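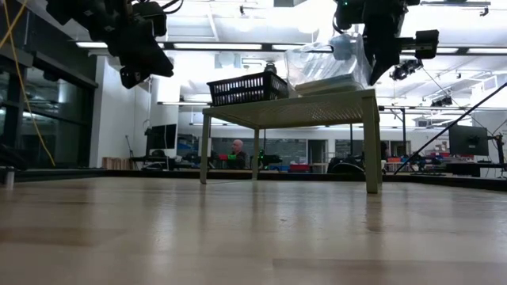
## Session 7 handout: two-arm handling, basket and bag

Course: Practical Robot Handling, Brovolham workshop
Handout date: 26 Apr 2024

This handout goes with the second half of the manipulation unit. Bring it to the bench. The first part covers the setup, the second part is the exercise, and the last part is what you hand in.

### Before you start

You should have finished the single-arm exercises from Session 6. If your team still has open items on the sign-off sheet, clear those first. The two-arm station is booked in slots, and a slot is too short to learn the controls from zero.

Read the Fikre notes on joint limits again, sections 2 and 3. Most of the faults logged last term came from driving the elbow to its limit while looking only at the fingers.

### The station

The objects for this exercise sit on the small raised table with the perforated top, which stands on the wood tabletop. There are two of them:

- a black plastic basket with slotted sides
- a clear plastic bag, wrinkled and shiny

The raised table changes the work more than people expect. It puts the objects closer to the wrists when the arms are hanging down, so you have less vertical room for your approach. It can also slide or tip if you push against it from the side. Treat the table as part of the problem — if it moves during a run, the run is marked down.

The two objects are different kinds of task. The basket keeps its shape. You can plan a grasp on the rim and expect the rim to be where you left it. The bag does not keep its shape. Each touch changes where the folds are, and a plan made before the first touch may be wrong after it.

Clear plastic is also hard to see. Glare moves as the arm moves over it, and the edge of the bag can disappear against a bright background. Change your viewing angle before you close the fingers.

### Exercise A: the basket

1. Start from the home pose. Both grippers open.
2. Bring one arm over the rim. Keep the other arm back.
3. Line the fingers up so that one goes inside the wall and one outside. Check that no fingertip is lined up with a slot.
4. Close slowly and stop when the wall is held. More force bends the wall and gains nothing.
5. Lift just clear of the table. Hold, then lower.
6. Open, back straight out, return to home.

Do this once with each arm. Write down which side was harder and what made it harder.

### Exercise B: the bag

1. Home pose again.
2. Use one arm to hold the bag still. Press lightly on the plastic, away from the contents.
3. Bring the other fingers down to a fold and pinch it.
4. Release the holding arm before you lift. Teams often forget this and stretch the bag between the two grippers.
5. Move the bag toward the basket. Go over the rim, with clearance.
6. Lower until the contents are supported, then open.

If the plastic sticks to a finger, stop. Raise the arm a little and open fully. Don't shake it.

### Exercise C: both arms together

Move the basket and then the bag without returning to home in between. Agree on who calls each step before you begin. One person drives, one person watches the space between the arms and the table legs, and the driver stops on the word "hold" — no discussion until the arms are still.

### Logging

Save every run in the Jerutau log, including the failed ones. Use the run number the system gives you and do not renumber. Two reference runs are in the shared folder:

| Run | Content | Use it for |
|---|---|---|
| 492 | Basket, one arm | Approach angle |
| 587 | Bag into basket | Timing of the release |

Run 587 is slow in the middle. Copy the order of the steps, and leave out the long wait.

### What to hand in

- Log numbers for your best run of A, B and C
- One failed run, with a paragraph on the cause
- A sketch of the table with your approach directions marked

One page is enough for the written part. Reports are due in the first session in May. Upload them to the Steltham folder under your team number, as a single PDF.

### Next session

We move on to handing an object from one gripper to the other in the air. Read section 4 of the Fikre notes.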